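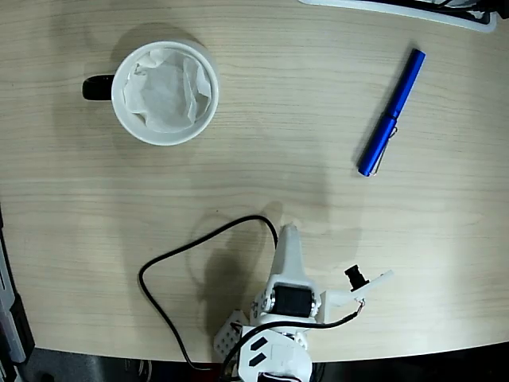

Clearing the desk today, the beech-coloured one with the curved front edge. Putting it all in a thread so I stick to it.

The rule for this table is that it holds what I'm using that day and nothing else. It has not held that for months. I last did it properly in March.

First, the mug. White, black handle. It stopped being a tea mug a while ago and became the place where tissues go. It's a good mug and I'd like it back.

So the tissue goes in the bin, the mug goes in the sink, and a proper bin goes under the desk. I have walked past the bins in the shop on Radurville Road many times without buying one.

The blue pen stays. It's the shiny one with the silver clip. I have a drawer of pens and this is the one I reach for.

I tested the rest of the drawer on the back of an envelope. Kept 12. The dried-up ones have gone, along with two that leaked and a highlighter with no lid.

If you do this, test them on the paper you normally write on. Some of mine worked on the envelope and then skipped all over the notebook.

Paper next. Most of it was MacKinnon letters about the boiler cover, the same letter over and over with a different date on top. Kept the latest, recycled the others.

Also found the receipt for the table itself. I bought it second-hand from Dindo when they were clearing out their back room. They had marked it up as a dining table end, whatever that is. It's the right depth for a desk.

The curved front is the reason I picked it. My old desk had a square edge and it dug into my wrists by the afternoon.

Downside of a curve: nothing lines up along it. I used to have a desk mat and it always looked crooked. Gave the mat away.

Cleaning the top. Damp cloth, wrung out hard, wiped along the grain, then a dry cloth straight after. No spray polish. I used polish once and my sleeves stuck to it for a week.

There was one faint ring near the back. Tried a bit of 400 grit paper on it, very light, along the grain. It faded but it's still there if you know where to look. I'm leaving it.

Please don't start with 100 grit on a ring. I did that on a shelf and had to sand the whole shelf to match.

Oil: I've got a small tin of Zarnano left over from the chopping boards. Tried a dab on the underside and it went a lot darker than I want — so no oil on the top. It stays pale.

Someone asked what goes back on. The mug, washed, with tea in it. The blue pen. One notebook. The lamp if it's dark. Cables go to the far side, away from my elbows.

And someone else asked about coasters. Yes, I know. I own four of them. They were in the pen drawer.

Bin bought. Small, grey, with a lid. It fits under the left side and I can reach it without getting up.

Tissue box has gone on the windowsill above it, so the used ones have a short trip.

Shelf above the desk is next. It's mostly manuals for things I don't have any more, and a jigsaw of 4000 pieces that I'm not ready to talk about.

Aug 29, 2022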